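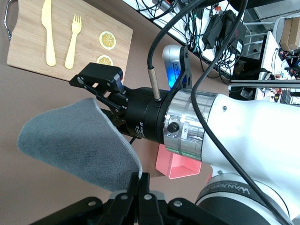 Gridora Kitchen Tasks Group, Data Collection Section
Last updated: August 8, 2021

Tips for Recording Table-Clearing and Towel Tasks

These tips are intended for operators who record kitchen episodes on the two-armed stations. They supplement the station manual and do not replace it. Operators who are new to the Sarmiento task set should read the whole page before their first session.

Preparing the table

Wipe the tabletop and let it dry fully before any item is set down. Crumbs and water spots change from one episode to the next, and the learning system may give them weight they do not deserve. Set out only the items named on the task card. A board, a knife, a fork and a slice or two of fruit are enough for most cards in this set.

Vary the starting layout. Turn the board, move the bin a hand's width, or exchange the places of the knife and fork. A set of 200 episodes that all begin from one layout is of limited use. Operators should change the layout after every 3 episodes and enter the change in Privley before continuing.

Handling towels

Pick up a towel by a corner or by a single layer near the edge. Close the fingers slowly and pause briefly before lifting, so that the moment of contact is clear in the recording. If the grip takes in two layers when the card calls for one, open the fingers and try again within the same episode. Corrections of this kind are welcome and should be kept.

Microfiber catches on rough fingertips. Check the tips for grit at the start of each session and clean them with a dry brush. Towels with worn edges may remain in use, but a towel with a hole or a long loose thread should be retired.
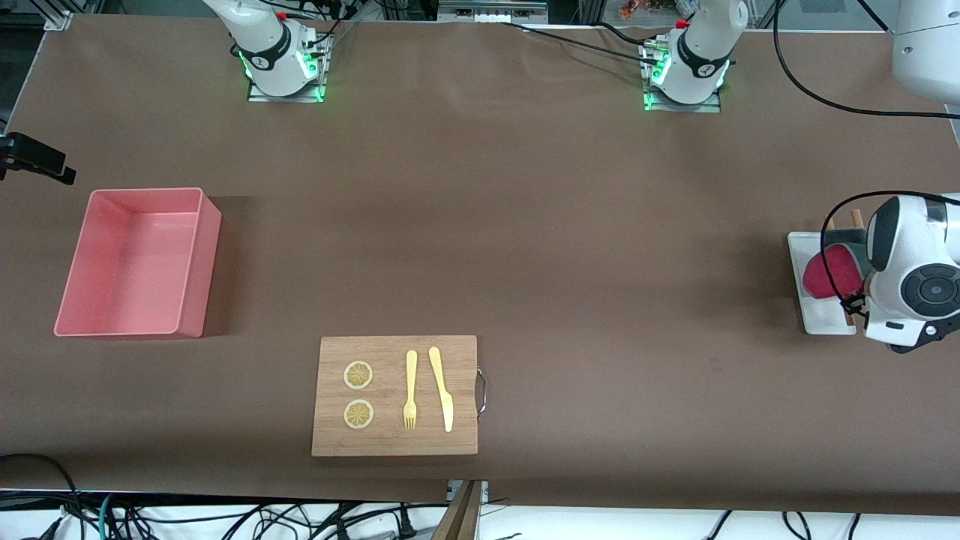 Flatware is best approached from above, with the fingers placed across the handle. Light plastic pieces slide when pushed, and an operator who hurries will tend to chase them over the board. Lower the gripper until the tips are just clear of the surface, then close. Fruit slices should be gripped gently at the rind. Replace a slice once it has torn or begun to curl.

Keep the route between the board and the bin clear. Spare items belong on a tray at the side, outside the reach of the task.

Ending an episode

Return both arms to the rest position before stopping the recording. An episode that stops while an arm is still moving will be rejected by Trarus during the nightly check. Failed attempts are to be marked as failed - not deleted - and given a short note in plain words, such as "fork dropped beside bin."

The August target for this task set is 1198 accepted episodes. No operator should record more than 80 in one shift. Tired hands produce jerky motion, and jerky motion is copied faithfully by the system.

At the end of the shift, discard all fruit, wash the board and flatware by hand, and hang the towels to dry before they are put away.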